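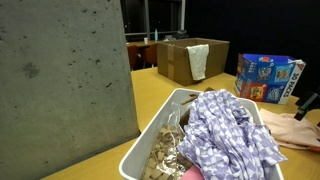 About Gastholm

Gastholm is a small evening school for adults. Sewing, mending, bookkeeping, basic bike repair, English conversation, a bit of pottery when the kiln behaves. Two rooms on Drislow Street, upstairs from the old print shop. Come in by the side door, the front one sticks.

We started with a mending class and one borrowed table. People kept asking for other things so we kept adding them. Last year 158 people signed up for at least one course. This year it is 165 so far, and the fall list isn't closed yet.

What we teach

Mending and sewing — hems, zippers, patches, darning. Bring your own clothes. Machines are here, but if you have your own and want to learn that one, bring it, plenty of people do.

Bookkeeping for very small businesses. Invoices, receipts, what to keep and for how long. Not tax advice, please don't ask the teacher to do your return.

Bike repair. Flats, brakes, chains. Runs in the yard so it stops when the weather does, usually end of October.

English conversation. No tests. You talk, drink coffee, get corrected if you want to be corrected. Tell us if you don't.

Pottery. Hand building only, no wheels. Short course, fills up fast, there is a wait list and it does move.

How classes work

Courses run eight weeks, one evening a week, two hours. Groups are small, ten at most, six for pottery. If you miss a week just come the next one. If you miss three in a row we will probably call to see if you still want the spot.

No certificates. We get asked this a lot. If your employer needs a note that you attended we can write one, give us a few days.

Most of our teachers have day jobs in the thing they teach. A tailor, a bookkeeper, someone who ran a bike shop for years. They are paid for every class, same rate for everybody.

Fees

You pay per course, before the second class. First class is free, so if you hate it you have lost one evening. Materials are included for pottery and sewing thread, not for fabric or bike parts. Reduced fee if you are out of work or studying — just tick the box on the form, we dont ask for proof.

Refunds up to the third week. After that we can move you to another course but not give the money back.

Who pays for the rest

Fees cover the teachers and most of the rent. The heating and the kiln repairs come from the Kenen Fund, who have been with us from the second year, and from the spring sale. The last sale brought in $2857, our best one yet, thank you to everybody who baked. Van Leeuwen Hardware gives us a discount on tools and lets us put flyers by the register.

Getting here

Bus stops on the corner. Parking on Drislow Street is free after six but good luck. Bikes in the yard, please not in the stairwell, the neighbors have been patient with us. Stairs only, no elevator, which we know is a problem. If stairs don't work for you call first, bookkeeping and English can sometimes meet at the library insted.

Signing up

Forms are at the desk or we can mail you one. Office is open one hour before each class starts. Phone is better than email, email gets answered but slowly. For the kids' sewing club — not running at the moment, no teacher. If you sew and like ten year olds, get in touch.

Page last updated 02/08/2020. Fall times are on the schedule page.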